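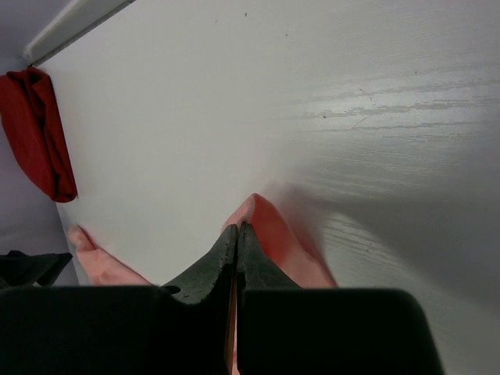
Call for participants: Stiltex autumn open day

Stiltex is looking for 18 people to take part in the October open day at our Moulin site. You don't need any background in robotics or textiles. We want people who fold laundry at home, in a shop or on a ward and have opinions about how it should be done.

The afternoon starts at 1 p.m. and runs for 90 minutes on the floor, with coffee afterward in the front office. Participants watch the two-arm bench handle coloured cloths, then fold the same kind of cloth by hand at the next bench and fill in a short sheet. Staff will go over the controls with anyone who is interested — please leave the arms alone until you're told they are off.
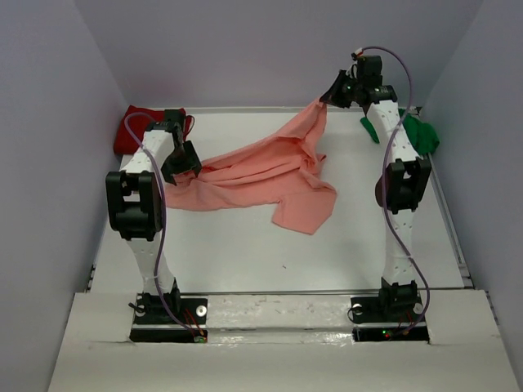 Ernis, who came to the spring session, wrote to us that the folding went slower than expected and that the talk at the hand bench was the best part of the day. We have kept more time for it this year.

You should be 18 or older and able to stand for most of the session. Stools are available if you ask ahead. Wear closed shoes and tie back long hair. Loose scarves and lanyards stay in the lockers.

We pay $165 per participant, by bank transfer, within two weeks of the session. Parking is free behind the Grundard building. The bus stop is 400 metres from our door, uphill.
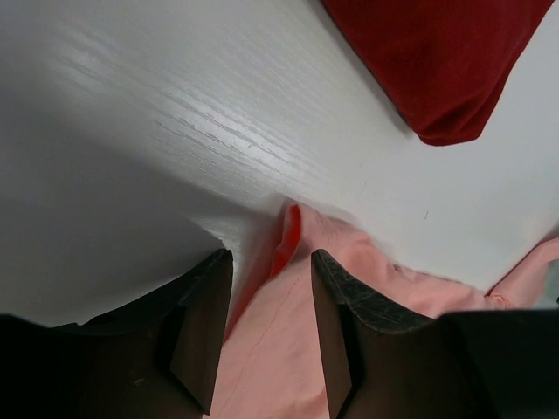 Stiltex Notices — Issue 18, p. 4

To apply, send your name, a phone number and two or three lines on the folding you do to the open day desk at Stiltex, Moulin. Paper forms are at reception. We'll reply to everyone by the end of September. If you applied in spring and missed out, apply again and say so in your note.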